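Okay, new result from the small-object grasping work at Clerkham and I've been itching to write it up. Thread!

The question: can you teach a robot to pick up very small things just by showing it a person doing the job with a hand-held gripper? No robot in the room during the demonstrations. You walk up to the table with the gripper in your fist, a camera riding on it, and you do the task.

We call the method Ulunura. The policy learns from the camera's view and from how wide the fingers are open, and that's all it gets. No depth sensor, no markers on the table.

We collected 3,218 demonstrations between March and now. Big boxes and mugs were easy early on. Tiny stuff on a pale surface was awful. The policy would glide over, hesitate, and close on nothing.

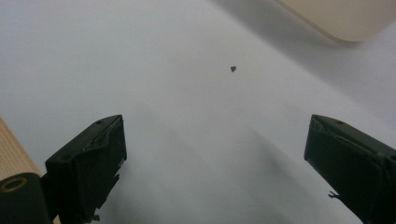
Why are tiny objects so much harder than mugs?
A mug fills a good part of the camera image on the way in, so a small steering error still ends in a grasp. A crumb-sized thing takes up very few pixels, and the same error means the fingers miss it completely.

So we looked at where the failures began. I was sure it would be the last moment, when the fingers close. Wrong! Most bad attempts had already drifted while the gripper was still well back from the target.

The fix is almost embarrassingly simple. We feed the policy 2 views of every camera image: the whole thing shrunk down, plus a sharp crop around wherever the policy thinks the target is. The crop gets picked again at every step, so an early bad guess can be corrected on the way in.

We also changed how people demonstrate. Start with the fingers open wide, pause, then approach. That pause gives the model a clean stretch of "target far away, hands off" and it learned a lot from it.

And then the part I love — blank approaches. You hold the gripper open toward a plain surface with nothing to pick up, and the right behavior is to do nothing at all. Without these the policy would happily chase shadows and specks. 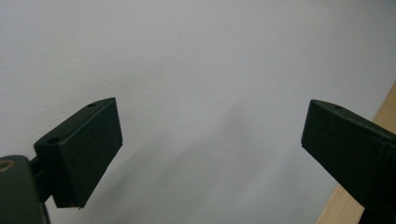

Fingers open, nothing to grab, plain wall.

Results, on the Sutherland arm, with objects the policy had never met: the old version got 3 out of 8 small items. The new one got all 8. I made us run the set again and it was the same. I may have cheered loudly enough to be heard in the corridor.

Caveats, and please take them seriously. Eight objects is a small test. Everything was matte and sat alone on its surface. Clutter is still bad, and shiny things are worse.

The crop also costs time. Each decision is slower than before, and you can see it in how the arm moves — a bit thoughtful, a bit stop and start. We have ideas for that but no numbers yet.

Next up is moving the same policy over to the Renus arm without collecting anything new. If the hand-held approach is as portable as we hope, it should mostly carry over. I'll post whatever happens, good or bad.

I'm giving a short talk on all this on 26th June, and the slides will go up afterward. If you've tried blank demonstrations in your own setup I'd really like to hear how many you needed, as we picked our share by feel.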